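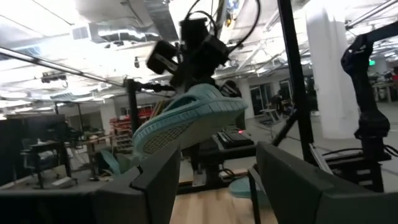

Marjatta Lehtinen put it plainly in the comment box of the spring survey: boots have a tray, coats have a hook, and slides have the spot where you stepped out of them. She wanted something for her slides that she could see through and wipe down, and she didn't want another box with a lid.

FOR IMMEDIATE RELEASE

Brokonov introduces Gelalora, a small open stand for slide sandals

Brokonov is delighted to announce Gelalora, a stand made for the most-worn and least-looked-after shoes in the house. It's a plain black frame with thin bars and nothing filling the middle. You can set it on a bench or a low shelf by the back door, and it gives a pair of slides somewhere to go when they come off. The first run of 700 stands will be ready in March.

We use cookies to remember your settings. Accept all | Manage choices

Gelalora started as a side job. The studio had been working on a boot tray for the Ó Briain swim center, and every visit ended in the same place, the long bench outside the changing rooms, looking at slides. They were under the bench and behind the radiator and halfway down the hall. Boots were hardly ever a problem! People put boots away. Slides are so easy to get out of that they tend to stay wherever the foot left them, and a slide that's been kicked under a bench can sit there until somebody needs it.

"We kept sketching trays, and the trays kept getting deeper," said Eugénie Chauvin. "Then one afternoon we bent up an outline, just the edges of a tray with the tray taken out, and stood it on the bench. Everybody in the studio walked over and put a shoe on it. I've never had that happen with a drawing."

The outline has been redrawn many times since then, and what's left is pretty close to that first one. The proportions are a little squarer now. The lower bar sits straight on the surface so the stand doesn't rock, and the corners have been softened where a hand is likely to brush past. A solid back panel was tried and dropped, and so was a drip dish, which the testers liked in principle and then never emptied.

Twenty-three households took part in the home trial, and they were wonderfully frank. Some had one pair of slides in the whole house and some had a heap. The stands went by pool doors, in laundry corners, on a balcony, next to a garden tap, and in one apartment on top of the fridge, where it apparently did very well. Testers were asked to use the stand however they liked and write down what annoyed them.

What annoyed them was mostly the early version's feet, which are gone. What they enjoyed was being able to see at a glance which pair was home. The open shape helps with that. You aren't looking at the front of a drawer or down into a basket, you're looking at the shoes.

A sample stand is now set up in the studio on the pale wooden table. It's the same room where visitors come to talk about fit and color, and it seemed right to show Gelalora where people would be sitting down and getting up again.

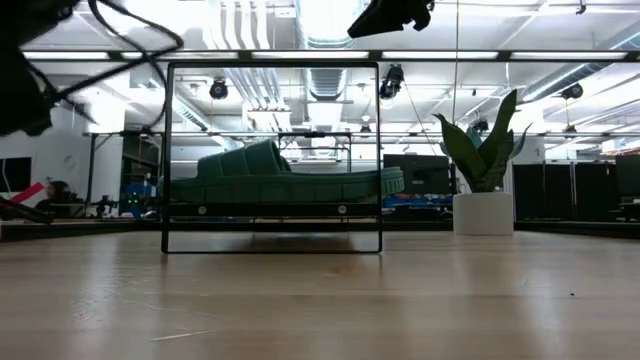 Would it get lost in a room with real furniture in it, Inès Caron asked when she wrote to us after the first preview, or would it be one more black thing to dust?

It's a fair question, and we moved the stand around a lot before answering it. An open outline is a quiet thing to live with. You see the sofa through it, or the plant, or whatever is behind, and when there are shoes on it you see the shoes. As for dusting, a cloth run along the bars does the job, and sand drops through the middle instead of collecting in a corner.

The preview itself was a happy, noisy affair. Guests were invited to bring their own slides, and they brought chunky ones, flat ones, children's ones with straps the width of a ribbon, and a pair so old that the tread had worn smooth at the heel. Trying such different shoes on the same stand taught us more in an evening than the drawings had in a season. Wide straps were fine. Very soft soles sagged a bit over the bar, and the instruction card now suggests setting those with the heel toward the wall.

We'd also like to say a word about pairs. A stand doesn't pair shoes up for you, of course, and several testers told us the job they really wanted help with was finding the other one. What they described over and over was that having a place for a slide made its absence obvious. One slide on the stand looks unfinished. You go and find its partner almost without deciding to, and then you're done, and the floor by the door is clear enough to walk across with a bag in each hand.

Color came up too. The studio's favorites are teal slides and pink ones, because those two are easy to tell apart and because they look terrific on pale wood. The stand itself comes in black only for now. White was tested and showed every scuff. A dark red was tested and had two very loyal fans, who have been allowed to keep theirs.

Setting up takes a minute. Put the stand on a level surface, check that it sits flat, and lay the first slide on it with the strap facing whichever way you'd reach for it. Lay the second alongside, facing the same way. If the slides have come straight from the pool, shake them off first, and leave a little space between them so air can get around the straps. Households with several pairs usually found it easiest to keep the pair in daily use on the stand and line the others up next to it.

Matching the direction of the straps sounds fussy, we know. Try it for a week anyway! It makes the pair quicker to step into, and a row of shoes all pointing one way looks tidy even when the rest of the hall has given up.

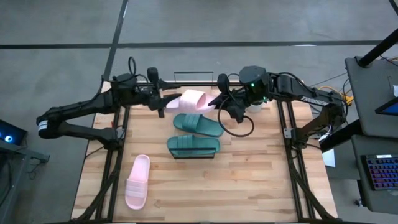
At the swim center

Ó Briain will be the first public place to use Gelalora, with stands along the bench outside the changing rooms. Regular swimmers have been trying them in the mornings and their notes have been folded into the final version. One change came directly from the bench: the early stands slid along when someone sat down hard beside them, so the underside now has a grippier finish.

"I like that I can drop my slides off, swim, and come back to them in the same place," said Ekua Nartey. "My son lines his up next to mine now. He used to throw them."

The center will also keep a stand near the lost property shelf for single slides, in the hope that a few old couples might be reunited.

Packing and care

Each Gelalora ships flat between two sheets of card, with a folded instruction card and no plastic wrap. The card has the setup notes on one side and care on the other. Wipe with a damp cloth, dry it if it's been near salt water, and bring it in if the weather turns rough. There's nothing to oil and nothing to replace.

If a stand arrives bent, please don't try to straighten it. Send us a picture and we'll swap it.

Where to find it

Gelalora will be carried by Metuvent and by the Brokonov studio shop. Orders from the first run are limited to two per household so that more people can have one. Stores that would like a stand for their counter can ask for one along with their first order, and we'd love to see what you put on it.

The studio is open to visitors on Friday afternoons. Bring your slides, take a seat, and tell us what you think. We're still collecting notes for a wider version for families, and the question of how wide is very much open. Bernadette Gilbert has already asked for one that runs the full length of her hallway.

Notes for editors

Photographs of the stand and the slides may be used with a credit to Brokonov. Slides are not included with the stand. Sample stands can be lent for home and garden features, and we can arrange a visit to the bench at Ó Briain outside school swim hours.

Press contact: Eugénie Chauvin, Brokonov studio

Contact | Press | Privacy | © Brokonov. All rights reserved. | Back to top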